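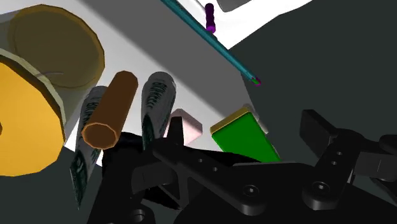
Drutside, the small robotics group run by Veikko Kinnunen, has begun the second stage of its effort to gather examples for a learning system that tidies bathrooms. The work is done in simulation, with a modelled arm and a set of modelled household goods, and the group hopes to have a first trained version by the end of the spring. The view from close to the gripper is one of those the system will learn from, and it can be an awkward one. With two grey printed cans standing either side of a brown six-sided rod, and the black fingers covering part of all three, the software has to work out which edge belongs to which object before it can decide where to close. Kinnunen said the first stage, which used bare surfaces and one object at a time, had taught the system very little about this.

The new stage is called Gaketton, after the software the group wrote to set out the rooms. It covers 50 room layouts, and in each one a person guides the arm through a short job such as picking up a tube or moving a block from one place to another. Every attempt is stored with the camera views, the positions of the joints and a line of plain text saying what the person was trying to do.

By the end of February the group had kept 218 attempts. A further 55 were set aside for checking, mostly over the wording of the text line. Two people had written different things for the same job, one saying "pick up the bottle" and the other "take hold of the pump", and the group wanted the wording settled before going on. Failed attempts are kept as well and marked as such. Kinnunen said an arm that closes on nothing and then tries again is useful to learn from, provided the file says plainly what went wrong.

Pejman Kermani, who looks after the recordings, said most of the early trouble had come from things standing close together. People guiding the arm tended to approach from straight above, and that works well for a tube standing on its end. With something soft or flat it works less well. 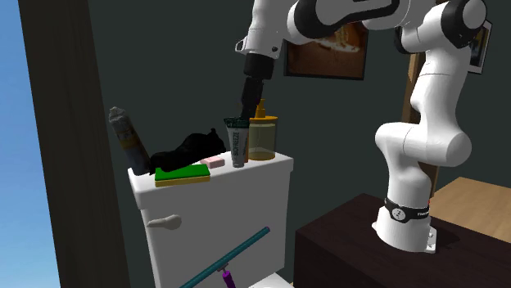 The group has therefore asked for a wider spread of approaches. From now on, each layout must include at least 7 attempts in which the gripper comes in from the side or at a slant, and the start position of the arm is changed between them. Kermani said the people doing the guiding had found this slow at first – a side approach in a small room often means taking the elbow the long way round – but the times had come down after a few sessions.

Bathrooms were chosen over kitchens after some argument within the group. Kitchens have been covered many times by others, Kinnunen said, and their worktops give an arm plenty of space. A bathroom offers narrow ledges and lids, and people put all sorts of things on them. The layouts place sponges, soap and spray cans side by side, and some add objects that would be out of place in most homes, such as coloured blocks and rods. These are there to stop the system from assuming that a certain shape will always turn up in a certain room.

Light is varied too. The same layout may be recorded with hard shadows across the surface and again with soft, even light. Kermani said shadows had caused more wrong guesses than any other single thing in the first stage, when the system would sometimes treat the dark edge of a shadow as the edge of an object.

Part of the cost is being met by Brateck, a supplier of fittings for care homes, which is interested in whether an arm could clear and wipe surfaces between visits by staff. The firm has seen the recordings but has made no promise to buy anything. Hashemi, a software company that works with Drutside on other projects, is providing the storage and will run the training once the recordings are complete.

No tests on a real arm are planned until the simulated work is finished. Kinnunen said the group expected a drop in performance when that happened, chiefly with cloths and other soft items, which are hard to model well. A real bathroom has been fitted out at the Drutside workshop for the purpose, with the same kinds of goods bought from ordinary shops.

The recordings will be offered to other groups once the text lines have been checked. Kermani said requests could be sent to the workshop already, and that those who want only the close views from the gripper will be able to take them without the rest.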